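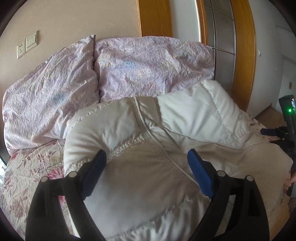 Satach Coat and Comforter Care – Frequently Asked Questions

What do you clean?

Padded and quilted items: coats, vests, snow pants, sleeping bags, comforters and mattress toppers. We take both down and synthetic filling. We do not clean leather, suede or fur, including coats with a fur collar that can't be removed.

How long does it take?

Coats and vests are ready in five working days. Comforters and sleeping bags take eight. From October through January add two days to both.

What does it cost?

A standard adult coat is $52. A queen or king comforter is $61. Children's coats are priced by length, so we quote those at the counter. Small repairs are charged separately and we call you before doing them.

Can I wash a down coat at home?

Usually, if the care label allows it. Close all zippers, use a front-loading machine on a gentle cycle and run a second rinse. Dry on low heat and stop every half hour to break up clumps by hand. A thick coat can need three hours or more. If the filling still feels lumpy, it is still damp.

My coat smells after washing. Is it ruined?

Probably not. Damp down has a strong smell that goes away once the filling is fully dry. If it comes back each time you wear the coat in the rain, bring it in.

Can you fix a leaking seam?

Yes, in most cases. We restitch open seams and patch small holes from the inside. We can't stop feathers from working through worn-out fabric – that needs a new shell, and we don't make those.

Where do I drop things off?

At our Brondora and Gethin counters, 8 a.m. to 6 p.m. The Prevari location is pickup only.

How should I store a comforter over the summer?

Clean, dry and in a cotton bag. Vacuum bags are fine for a move but not for months at a time.

What if something is damaged?

Tell us within 14 days and bring the ticket. We cover up to $300 per item. For anything worth more, ask for a declared value form when you drop it off.

Do you keep unclaimed items?

For 90 days. After that they are donated.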